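30th March

The city has put up the new boards for the Monon Street plan, and I went to look at them on my way home. There are four of them, cable-tied to the fence where the Drustent laundry used to be. The drawings show trees, people on bikes and a row of five-story buildings with shops along the bottom. It looks fine. It looks like every other drawing of this sort I have seen.

I have lived two blocks from Monon Street for most of my adult life. When I moved in, the laundry was still running two shifts and you could smell the starch from the bus stop. Across from it was a shoe repair place, then a bakery, then a row of 46 small houses that the laundry had built for its workers and later sold off to them one by one. A lot of the families stayed after the laundry closed. Some of them are still there.

The plan takes out all but the last few of those houses. The city says the owners will be paid a fair price, and I believe the price will be fair on paper. What it won't do is buy another house in the same part of town. I looked at what was for sale between here and Wolde Park and there were two places, both of which cost a good deal more than anything on that row.

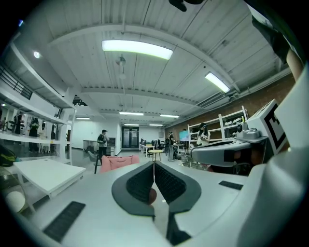 The other thing that bothers me is the bus. The 49 runs down Monon Street now and stops right outside the clinic. On the boards the street is closed to through traffic between the clinic and the old rail bridge, and the bus is sent up the hill and around by Lonance Avenue. That is fine if you are 30 and in good shape. If you are going to the clinic because your hip is bad, it is a long way to walk, and the last part is steep.

I asked about this at the open house in the library. The woman at the table was polite and wrote it down on a yellow card. She said the route was "still being studied." I asked when the study would be finished and she didn't know. I don't blame her for that. She was from the design firm and had been given the cards and a stack of maps.

I am not against building there. The laundry lot has been empty for years and it collects trash and standing water. The plan has 90 apartments on that lot alone, and we need them. I would like to see that part go ahead and the houses left where they are. The two pieces are on opposite sides of the street and I can't find anything in the documents that says one depends on the other.

Written comments are open until the middle of April. You can send them by email or drop them in the box at the library, next to the returns slot. The form online cuts you off at 3000 characters, so if you have more to say than that, use paper. I used paper. It came to two pages, mostly about the bus.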